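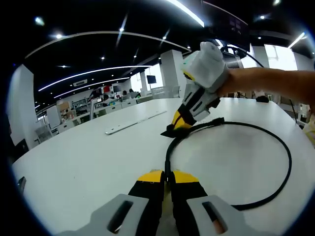 Can a machine do the boring chores yet?

benchdog_ray
11 Feb 2019

Okay, I want opinions from people who fix or build things for a living, or just do a lot of laundry. My brother-in-law spent the whole of dinner telling me that in a couple of years a machine will be doing everything in my house and most of what I do at work. I put together wiring looms and cable sets for a small outfit that makes stage lighting gear. So I asked him, fine, when will it coil a cable? He looked at me like I'd asked when it will learn to blink.

But I meant it! Coiling a cable is the job I'd give away first. I do it all day long. Pick up the end, make a loop, lay the next one on top, don't fight the twist, tie it off, next. A kid can pick it up in an afternoon (badly) and after a month they stop thinking about it. I have yet to see anything with a motor in it that can do that on a plain table with whatever cable you hand it.

So where are we? Which chores around the house or the shop can a machine really take over right now, and which ones are still a pipe dream?

mopbucket
Robot vacuum, yes, 100%. We got a Zukora in August and I would not give it back. It does the downstairs while I'm at work and all I do is empty the bin. It does eat phone chargers, so there's your cable problem again, haha.

Everything else in my house is still me.

tinplate77
I'm going to disagree with the OP a little. Coiling cable has been automated for ages. There are machines that measure, cut, wind and tie, and they do it faster than any person. We have a Srour at our place that does 294 coils on a good shift and it just sits there humming. So the answer to "when will a machine coil a cable" is a long time ago.

benchdog_ray
Right, but that's a winder. You feed it one kind of cable off a drum and it goes around a spindle. I've used them and I like them. Now hand it the pile that came back from a rental, seven different thicknesses, some stiff, some floppy, one with a plug the size of my fist on the end. It can't do a thing with that. Somebody has to sort it, find the ends and get the knots out first, and that's the part that takes my morning.

tinplate77
Then don't let the pile get that way in the first place. I'm serious. Most of what gets called "too hard for a robot" is a messy process. Fix the process and a dumb machine can do it.

benchdog_ray
You have clearly never met a touring crew.

lintlady
Jumping in from the laundry side! I worked at a hotel laundry for years and it was exactly the same argument. The big ironing and folding line handled flat sheets beautifully, but somebody stood at the front of it all day finding the corners and clipping them on. Everyone who toured the place looked at the folding end and went wow. I was at the other end with a heap of wet sheets, hunting for corners.

I think it's the same with your cables. Anything floppy is trouble. A box stays a box when you pick it up. A sheet or a cord turns into something else every time you touch it.

solderfume
lintlady has it. I did a stretch at a company that tried to get an arm to plug in a short cord, and the plugging in was the easy bit. The cord was what killed us. You grab it in one spot and the other end swings off somewhere. You push on it and it bends. There's also a memory in it from however it sat on the shelf, so it always wants to spring back to that. We had a demo that worked beautifully with one cord. Then purchasing switched suppliers, the new cord was a bit stiffer, and the demo was dead for weeks.

The other thing is you really want two hands for it. One to hold, one to guide. Try making a decent loop on a table with just one hand sometime, it's maddening.

mopbucket
I just tried it with the toaster cord. Can confirm, maddening.

halfinch_drive
What about the learning stuff, though? The idea is you don't program each move anymore, you have people do the job over and over and the computer picks it up from that. My niece is studying this and she's very sure of it. I've seen people doing chores with a grabber in each hand, two fingers apiece, so what they do is closer to what a robot arm could copy. It looks slow and kind of silly, but it makes sense to me. Your own hand has way too much going on for a cheap robot to imitate. Cut it down to a pinch and now you're at least asking for the same thing the machine has got.

tinplate77
I'll believe it when it runs a full shift. Showing it something 39 times doesn't mean it'll get the fortieth right, and on a line the fortieth is the one the customer gets.

halfinch_drive
Sure, but that was also true of the last three guys we hired.

solderfume
Ha. Fair. I do think two fingers is better than people expect, for what it's worth. I spent a slow afternoon once trying to do my bench work with two pairs of pliers, nothing else allowed. Picking up a cable and laying it in a loop was okay once I stopped hurrying. What I couldn't do was feel the twist. With bare fingers you roll the cable a little as each loop goes down and you don't even notice you're doing it. With the pliers I had to stop, look, let go, grab again. It took me forever and the coil looked like a bird's nest.

So the gripping isn't where I'd worry. I'd worry about the feel.

benchdog_ray
The roll! Yes. That's the exact thing I can't explain to new people either. I end up just holding their wrist and turning it for them.

gravyboat_sue
No robots at my job, I just run a house with 2 teenagers in it, but could I point out that none of you have mentioned a dishwasher? It's a machine that does a chore. It's been doing it my whole life. The part it doesn't do is loading and unloading, and that's the only part anyone in my family fights over. If somebody sold me an arm that could empty the dishwasher and put the glasses in the right cupboard, I'd go without a vacation for it.

lintlady
Same. And matching socks. I would pay more for socks than for dishes.

mopbucket
There was that Clirano laundry folder thing everyone was sharing a while back. Did anyone ever get one? My cousin put her name down and is still waiting.

lintlady
I saw one at a trade show. You clip each shirt onto it yourself, one at a time, and then it folds. By the time I've clipped a shirt on, I've folded it. I was a little rude to the salesman about it, I'm afraid.

halfinch_drive
Clipping the corners on again!

tinplate77
Okay, I'll give some ground. If the job starts with "find the end of it," I don't have a machine for you. If you can hand me the end, I do. I'd still say that covers a lot more chores than people think, and in a shop you can usually arrange to be handed the end.

Ray, what would it be worth to you? If there were a thing that coiled mixed cable at half your speed, but it ran all night?

benchdog_ray
Half my speed all night, I'd take it tomorrow. Quarter speed, even. I don't need it to be quick, I need to walk in and find the pile gone. But it'd have to set aside the ones it couldn't handle and leave them alone. The worst thing would be coming in to a tangle tighter than the one I left.

I asked the Lornden rep about this when he was in to service the crimper, and he said to ask him again when he's retired. He's a year or two older than me, so I don't know how to take that.

solderfume
Over/under on the brother-in-law's two years?

benchdog_ray
Over. I bet him a steak dinner on it before I posted this. He has to bring a machine to my bench and I get to pick the cable.

gravyboat_sue
Pick the one with the big plug.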